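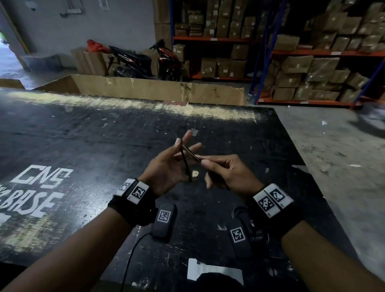
Learning to teach a robot with my own two hands

I have never been good at explaining things. I once tried to teach my nephew to tie a tie over the phone and we both gave up and had toast. So when Onberg invited me to spend a day showing a robot how to handle thin, bendy strips, I did wonder whether they'd got the right person.

"You don't explain anything," said Lensa Wolde, who runs the demonstrations, as she tightened a black strap round my wrist. "You just do it, and we keep what your hands did."

The straps are covered in little white tags with black square patterns, a bit like the codes you scan for a menu. Cameras look for those tags and work out where each wrist is and which way it's turned. There's a black module hanging under each wrist as well, and a cable you have to learn not to lean on. I leaned on mine twice before the kettle had boiled.

The work happens at a big black table in the warehouse, with racks of taped-up boxes behind and a couple of scooters over by the wall. I'd pictured a spotless lab, all glass and hush! It's far more like a busy stockroom, and I liked it much better for that.

My job was to take a strip, run it through the fingers of my left hand, pinch the end with my right and lay it straight on the table. Then pick it up and do it again. And again. Lensa wanted 47 good goes out of me before lunch, and by number 27 I had started having opinions about my thumbs.

Strips are horrible things for a robot, I learned. A box stays the shape of a box (mostly), but a strip flops and curls and springs back just when you think you've got it. Mitiku Nigatu, who turns all these recordings into something the machine can learn from, told me that people fix those little slips without noticing. He wants the slips kept in. If I fumbled and caught it, that was a good go. If I fumbled and swore and threw it down, it wasn't, and I'm afraid there were a few of those.

He also wanted me slower. "You're hiding the pinch," he said, watching over my shoulder. I was curling my fingers right round the end so the camera couldn't see what was going on. Once I opened my left hand out and let the strip lie across it, he stopped sighing.

After lunch we tried it the other way, with remote control. They call their arm Donnelly and it has a slow, polite way of moving. I held a pair of handles and steered it towards a strip, and oh, I missed my fingertips! You can't feel the thing start to slide, so you grip too hard or too late. I managed 2 decent tries in the whole afternoon, and my shoulders ached on the train home.

The collection had 289 demonstrations in it when I left, mine included, and Mitiku says he'll want plenty more before Donnelly gets a proper turn in July. I've asked to come back and watch.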